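Grarnell Robotics Club board > Build and Data > Student projects

Snack sorting: how many demos is enough?

eibarra
Club project since September, class of three: pick up a wrapped snack, put it in the tray. We train from demos done by hand with the gripper. Count as of tonight is 2,814. Cendden rules say 3,000 minimum to enter. My question is whether the last stretch should be more of the same or something harder.
— Eusebio Ibarra

grollasetti
Harder. I looked through your shared folder and 1,947 of those are on the same gray desk. You have taught it a desk.

eibarra
It's a very good desk.

padlock_pete
Disagree with grollasetti. Get the basic grasp solid first. Our team went for variety early and ended up with a policy that was bad everywhere, very evenly.

grollasetti
Pete, your team also had a loose finger screw until the week of the demo.

padlock_pete
We don't discuss the screw.

eibarra
OK, I moved off the desk. Tonight's setup is a bed with a shiny satin quilt, tray up the bed, packets lying on the quilt in front of it. Crinkly wrappers on shiny fabric, so every highlight gets a vote.

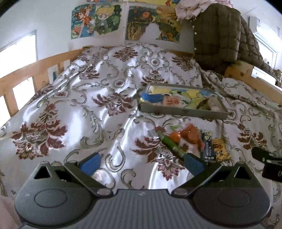 I'm keeping the tray a little crooked on purpose and moving it between runs. Plan is to do all the remaining ones off the desk unless someone talks me out of it.

padlock_pete
Consider this me trying. Half and half.

grollasetti
All of them. And smooth the quilt differently each time, or you'll teach it one fold.

zach_m
Whichever you pick, label the surface in the log. Zacharopoulos takes points off for that.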